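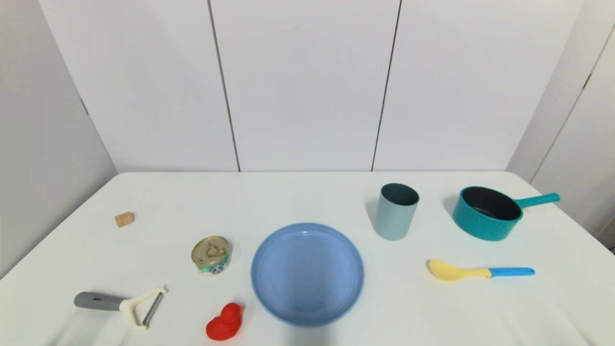

Kostthorpe Shared Workshop forum > Projects > Tabletop arm, bench 4

ribbed_pan
Status for anyone following along. The arm homes properly now and the booth is white on every side I could reach. Sorting run so far: 273 attempts, and I have opinions about the peeler. It finds the big blue plate every single time, which would impress me more if the plate weren't the size of a hubcap. The duck it treats as a rumor.

Gripper is the Zitemis two-finger kit with the pads I cut from a bike tube. Controller is still the Urnura board. Suggestions welcome, including unkind ones.

millivolt_mo
Unkind one: your cloth has wrinkles at the front right. Depth estimate on a white wrinkle is pure fiction. Iron it or tape it.

ribbed_pan
I own an iron. I could not tell you where.

gantry_goblin
Disagree with mo. A kitchen table has wrinkles, crumbs and a cat. If it only works on a pressed tablecloth you've built a very slow butler for a hotel. Leave the cloth and fix the vision.

millivolt_mo
You fix the vision AFTER you know the arm is hitting where it's told. One unknown at a time. I burned nearly 800 grasps learning this and would like somebody to get some use out of them.

gantry_goblin
And did you ever go back and put the wrinkles in?

millivolt_mo
I moved house.

sprocketeer
Ignoring the married couple for a second — is the white on white hurting you? White table, white panels, and the only lines back there are the two seams. My camera calibration drifted like crazy until I stuck printed markers on the corners.

ribbed_pan
Markers come off for the real runs but yes, drift is a thing. By late afternoon it reaches 2 cm to the left of the cork and closes with tremendous confidence.

sprocketeer
Check the mount before you touch the code. Mine was a screw.

old_Śliwiński
Peeler: go for the handle, across it, near the darker band. Never the head. My pads have a slot in them now. For the can, come straight down and take the sides, and forget the ring pull until you're older.

gantry_goblin
What about the spoon?

old_Śliwiński
Toy spoon, lying flat? Pads have to nearly scrape the table. Lower your approach height and say goodbye to the tips.

ribbed_pan
OK. Tightening the mount tonight, then handle-only grasps on the peeler. Cloth stays as it is until I find the iron, so you can both claim the win.

millivolt_mo
Tape. I said iron OR tape.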